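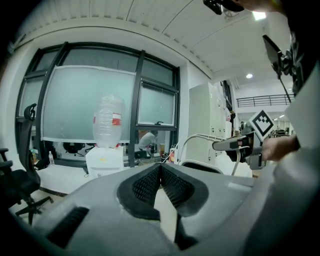
Figure 3. View from the camera on one hand-held gripper, with a second gripper and its square marker at right.

3.2 Collection with hand-held grippers

Much of the case for hand-held collection rests on speed. A person carries a gripper in each hand, does the task, and the recordings become training examples with no robot involved. We are not convinced that speed is the right measure. A session that yields many examples in an afternoon may yield few that a policy can learn from, and published counts seldom say how many were thrown away or on what grounds.

We therefore kept every attempt, including the bad ones. Over 13 sessions our operators recorded 685 attempts at picking up, holding and handing over soft objects. Of these, 84 were rejected by the tracking check alone, before anyone looked at whether the task had been done. The check, written by Lowri Humphreys as part of the Stultia toolkit, drops an attempt when the pose of either gripper is lost for more than 10 consecutive readings. We chose that limit in April after a short pilot and have no strong argument for it. A stricter limit would have made our data look cleaner and our yield worse.

A second worry concerns the background. The wide-angle view from the gripper takes in a great deal of the room, and Figure 3 is typical in this respect: windows, a water dispenser, office chairs, other people. It is often claimed that such clutter makes a policy more robust. That may be so when the clutter changes between sessions. Ours changed little, and a network is free to use a window pane as a landmark if doing so lowers its training loss.
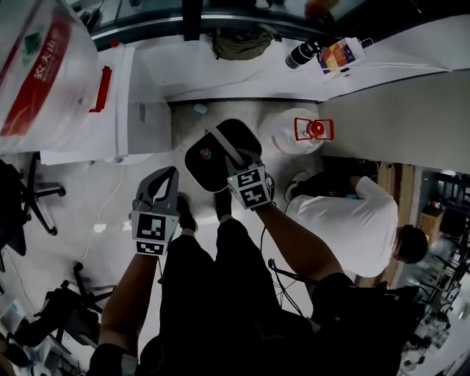 The operators themselves are a third source of bias. Bleddyn Rees recorded more attempts than anyone else, and his habit of squaring up an object before closing the fingers appears throughout the set. The Dudine baseline reproduces this habit on objects where it serves no purpose. We first read this as evidence of learned strategy. After retraining without his sessions the behavior all but vanished, and we now regard it as copying.

None of this shows that hand-held collection fails. It does suggest that a raw count of attempts, given without rejection rates or a breakdown by operator, says little about what has been gathered. Section 4 repeats the comparison with the count held fixed and the mix of operators varied.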